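Equipment Reviews: Fallahi Two-Arm Household Simulator
Reviewed for the Ferkthorpe teaching laboratory by Mahsa Nazari

The Fallahi package allows students to practise household tasks with a simulated two-armed robot before they are given time on real machines. A single-seat licence costs £491 and the classroom edition £773. We tested the latter on 5 desktop computers.

The furnished room supplied as standard has a plank floor, a wooden door and a wide window, and both arms may be driven at once.
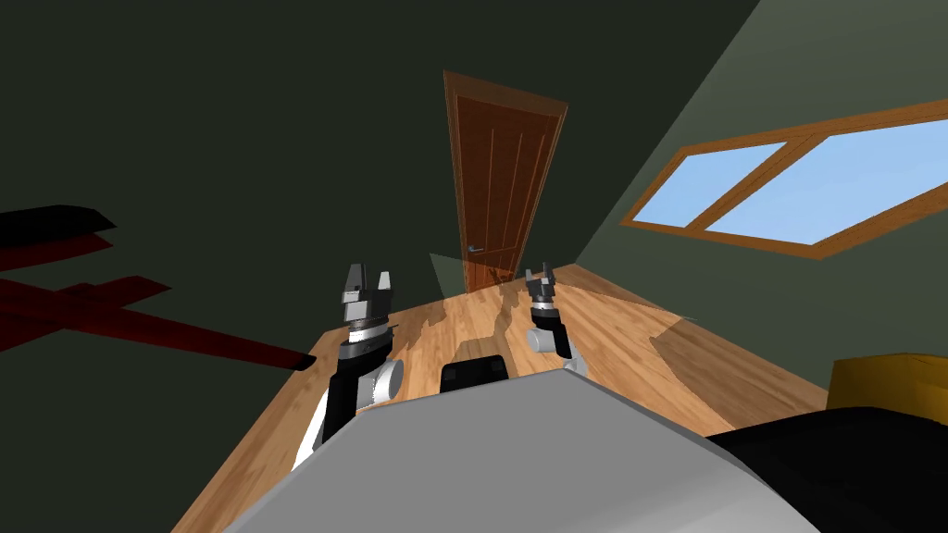
Installation was completed in one morning. The manual is clear on joint limits but says little about camera settings, and our enquiry to the Fidport support desk was answered the following Thursday.

Close work at cabinets and handles is where the package earns its price. Wood grain and panel edges are drawn well enough to judge an approach by eye.

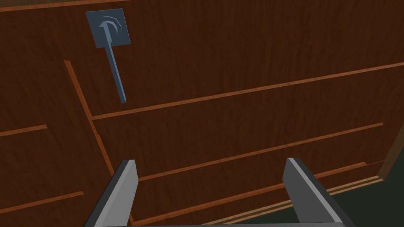
Gripper response was steady at the default rate of 600 steps per second. The competing Hernau product offers more rooms, though its grippers are harder to adjust. The classroom edition is recommended for first-year courses.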